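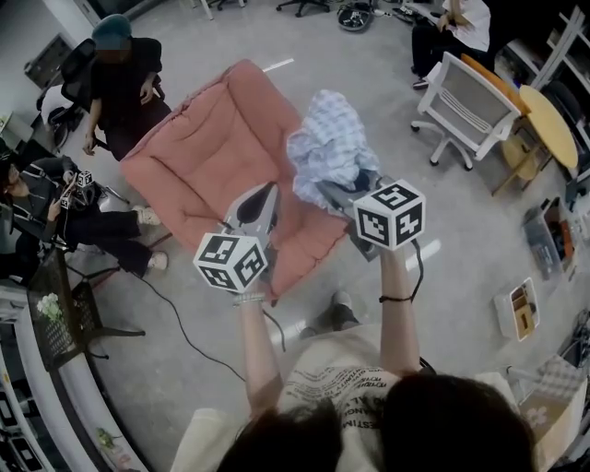
Joyce Owino
Research Fellow, Domestic Practices Group, Koltach Institute

4.2 The armchair as shelf

Few pieces of furniture are as poorly served by their name as the armchair. In the 22 homes and shared lounges we visited, the arms held arms only now and then. Mostly they held cloth: throws, towels, cardigans, and the large class of textile our participants called "that thing." Figure 6 shows a typical case, a checkered cloth in light blue and white, crumpled over the right armrest and back area of a pink padded chair.

We coded each cloth as placed, dropped or abandoned. The coders agreed on the first category and argued about the other two until lunch. Mercado (personal communication) holds that a dropped cloth becomes an abandoned one after two days, a threshold he seems to have drawn from his own living room.

Deep, wide seats attracted more cloth than upright ones. In 11 sites the main armchair carried at least one textile with no agreed owner, and in six of these the household had also bought a basket for the purpose. The baskets were in good condition.

Folding was rarer than we had hoped. Participants who folded did so against the chair itself, using the seat as a table and the arm as a place to park the half-finished result. A crumpled cloth on a rolled arm, as in Figure 6, could belong to either end of that process, and we left such cases uncoded – a decision that cost us a good part of the sample and one co-author's patience.

Figure 6. Checkered cloth on a quilted armchair.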